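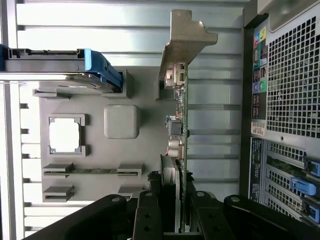 One reply to our last gallery said that an old tower should go straight to the recycler, lid on, and that opening it up is time spent for no return. We get that comment fairly often at the Misow shed in Carnegie. For some machines it's right. A tower with a decent case and a drive that slides out by its handle is usually worth an hour at the bench.

**Tower 3518, side off**

Grey air shroud, with the blue handle of the drive carrier above it and an expansion card seen edge-on. The green strip in the slot is probably the edge of a memory module.

## Notes on the tower

May 2023

Tower 3518 is on the Promia list, so whatever we keep from it goes back into another desktop. The other tower on the bench, 2397, is for parts only and has its own sheet.

The drive comes out first and goes in the tray with the tower number written on the tape. Drives are wiped before anything else is done with them. If a drive won't wipe, it goes in the red bin, and please don't take it out again to have another go.

Shrouds get put aside whole. They are made to suit one case and there's no point keeping one without the other. Older plastic can be brittle at the tabs, so ease it up from both sides. We cracked 2 last October by pulling from one end.

Memory is tested in the Poltik board, one stick at a time. Write the size on the bag, even if it's printed on the label, as some of the labels are coming off. The Poltik board is slow to start and needs a good minute before you decide a stick is dead.

Expansion cards are held by the edges and go into a bag straight away. Keep the screws with the case. We have four jars of loose ones already and hardly any of them fit what we need.

Dust is done outside, on the side table, with the soft brush. Metal fins and slats collect more of it than you'd expect, and a vacuum nozzle tends to knock things.

Cases that are finished go on the lower shelf with the lid back on and the sheet taped to the top. Cables are in the tubs by the door.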